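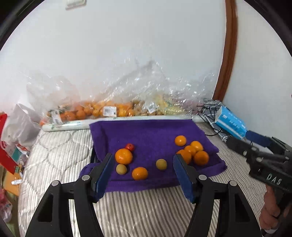 Chiến Giáp
24 August 2024

I want to write down how we collect examples for our small learning system, because many people ask me in messages and I always answer in pieces. So it is a thread. I will try to keep it in order.

The task is called Rera inside our group. It is very simple to say: pick up one fruit from a cloth, put it in a bag, repeat. A child of three does it without thinking. For us it is already the whole summer.

We do not drive a robot arm for the collecting. One person holds a gripper in each hand and does the task with the grippers, in a normal home, and the recording becomes the example. The arm in the lab at Burska meets the data only later.

Why in homes? In the lab the table is gray, the light comes from the ceiling and everything stays where we leave it. The first model learned our table very well. When we moved the same fruit to a bed it reached for a fold of the sheet and closed the fingers on it with great confidence.

So now we go to soft places. Beds, sofas, a rug with long hair. A mandarin on a towel behaves differently from a mandarin on a table. It sits in a small valley. When you push it from the side it does not roll away so quickly, but the towel comes together with it, and then the other mandarins move also.

About the towel. I prefer one strong color, with some waves left in it. In the beginning I made it flat before each episode, and my colleague at Urance looked at the recordings and asked if I was ironing. I stopped to do that.

One episode in our counting is one fruit. Not one full bag. We tried it with the full bag and the recordings were too long, and if the last fruit went wrong, people wanted to throw away all of it. Short is better for us.

The slow part is the placing. If I place the fruits by hand without thinking, I make always the same picture: a nice half circle, everything with equal distance. I did not know this about myself. I found it when I looked at the start positions of one full day, one over another.

Now I let some fruits touch each other. The groups are the hard examples and we had too few of them. When mandarins sit together, you have to decide which one is first, and then how to go in with an open finger between two round things. My own hand takes a moment to decide. You can see the moment in the data as a little stop.

Please keep the little stop! In the first version of our cleaning script we cut every pause, and the model became very fast and very rude. It pushed into the group like a person entering the bus.

We mix sizes also. Mandarins are the main fruit, but a few smaller ones should be there, and colors that are not orange. With only orange fruit the model learns "go to orange." I can say this with certainty because I own an orange slipper.

A question I get often is what to do with the failed grasps. We keep them, with a mark. If the fruit slips and I catch it on the second try, this is one good episode for us, with a recovery inside. If it falls from the bed, it is marked as failed and I start again. I never repair an episode with my bare hand in the middle.

Opening width matters more than I thought. New collectors open the fingers all the way, every time, also for the smallest fruit. It is safe, but in a group the wide fingers hit the neighbors. I ask them to open only as much as they need. They do it well for 2 or 3 minutes and then they forget. I forget too.

The soft pads on the fingers are good for fruit. Clean them. Mandarin skin leaves oil, and after a long session the surface feels different and the fruit sometimes turns in the grip. I wipe at every break with a damp cloth and wait until they are dry.

On tired hands: I do sessions of 4 blocks with a real rest between them. In the last block my wrist goes lower and lower, and I approach everything from the same angle. It is not visible to me while I do it. Saarinen, our plotting tool, shows it as a line that goes slowly down, and it is a bit embarrassing to look at.

Two hands or one? For Rera we say both, but the second hand has less work. It holds the bag open, or it waits. The waiting hand was a problem. People put it down on the bed, or they let it hang beside them, and each one does it in a different way. We decided that it stays raised a little to the side. Boring for the arm, easier for the model.

Do not clean the room too much. I know it is tempting before strangers look at your recordings. But cables, boxes and bags at the border of the bed are what the robot will find in a real home. I only remove papers with a name or an address on them.

The same fruit cannot be used for many days. After many grips the skin becomes soft and the mandarin is a little flat on one side. We change them, and the old ones we eat if they are still fine. I have eaten a very large quantity of vitamin C for this project.

Numbers, for those who asked. We have 900 good episodes of fruit on cloth now. I want more groups and more lamp light before we train again. The evening recordings are still few, and in December the evening will begin early, so maybe I just have to be patient.

What I cannot answer yet: if the bed data helps on the table, or only on beds. My feeling is yes, it helps. But I had strong feelings about the first model also. We will test both surfaces with the same fruits and I will write it in this thread, even if the result is not nice.

If you collect something similar, with vegetables or toys or whatever you have, please tell me how you choose the start positions. I use dice at the moment. It works, but one die is now somewhere inside the sofa.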